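Leaflets, posters and a kitchen table: tips for campaign season at home
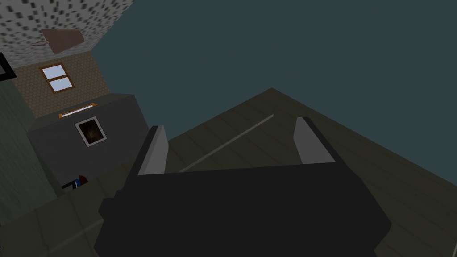
If you've ever put your hand up at a ward meeting and said "I'll do a round of leaflets", you'll know what comes next. Boxes in the hall, elastic bands in the cutlery drawer, and a stack of posters leaning on the fridge. I love it, I really do! I've run our bit of Granent from my kitchen for years now, for council elections mostly, and these are the things I'd tell anyone starting out in March with a clear table and a lot of goodwill.

Storing the boxes

Keep paper off the floor. A stone or tiled floor draws damp into the bottom of a box faster than you'd think, and damp leaflets curl and stick together in the letterbox. Two lengths of scrap timber under the stack will do, or an old oven shelf. Our last delivery was 3303 leaflets, and the whole lot sat happily on a cooling rack in the pantry (the cakes went elsewhere).

Don't put them by the boiler either. Too dry and the folds start to crack.

Counting without counting

Count out one bundle of 100 by hand, properly, then weigh it on the kitchen scales. Write the weight on a sticky note and stick it to the cupboard door. After that you can weigh every other bundle against it, and 1000 leaflets are ready before the kettle's gone cold. Zero the scales with the tray on. If you change printer halfway through, weigh a fresh bundle, as the paper may be a different thickness.

Wide elastic bands are kinder to the edges than thin ones. Wenche Rustad, who does the hill roads at Jostmont, wraps a strip of card round each bundle first and writes the street name on it. I copied her straight away and I've never gone back!

Folding

If they come flat, get yourself a wooden spoon with a straight handle. Fold by hand, then run the handle along the crease once, pressing firmly. Do ten at a time if they're thin. A bone folder from a craft shop is nicer, but the spoon is already in the drawer. Wash your hands before you start and keep the butter well away, because one greasy thumb goes through three sheets.

Getting them through the door

A flat spatula is the best thing in the whole bag. Those stiff brush letterboxes will crumple a leaflet and graze your knuckles, and some have a dog on the other side. Lay the leaflet along the spatula, push it right through, draw the spatula back. Silicone bends too much, so use the hard plastic sort or a painter's stirring stick with the end sanded smooth.

For rain, a large freezer bag over each bundle, open end down, inside a shoulder bag. Leave a tea towel on top to dry your hands between streets.

Window posters

Clean the inside of the glass with a splash of white vinegar in warm water and let it dry fully before you tape. Masking tape goes brittle in the sun and leaves a line. I use small loops of clear tape at the corners, and afterwards a hairdryer on low lifts them off without a mark. Any gum left behind comes away with a dab of cooking oil, then washing-up liquid to get rid of the oil.

Garden stakes

Pre-drill. Please pre-drill! Roofing battens split at the ends if you go straight in with a screw, and a split stake will be flat on the lawn after one windy night. Cut the point with four slanting saw cuts, and blunt the very tip a little so it doesn't snap on the first stone. Put a scrap block on top when you hammer. We made 14 stakes for the Bozkurt Road gardens on a workbench made of two dustbins and a door, and they've done three elections since.

Fix the board with screws and washers, never staples, and you can swap the name next time and keep the wood. Store stakes upright in a bucket with dry sand in the bottom.

Feeding people

Soup. It waits for whoever is late, which is everyone. Lentil and carrot is cheap and suits most diets, and a slow cooker on low from noon will be ready when the evening canvassers come in at six. Put the bread out whole with a knife, as sliced bread goes stale in a warm kitchen. Lorraine Bolger brings flapjacks cut small enough for a coat pocket, wrapped in greaseproof, and they travel well all the way to Zavport and back.

Polling day

Fill the flasks with boiling water first, leave five minutes, empty, then fill with tea. Carry the milk separately. Sharpen the pencils the night before, charge every phone you own, and put a spare pair of socks by the door.

Old posters make very good drawer liners, by the way, printed side down.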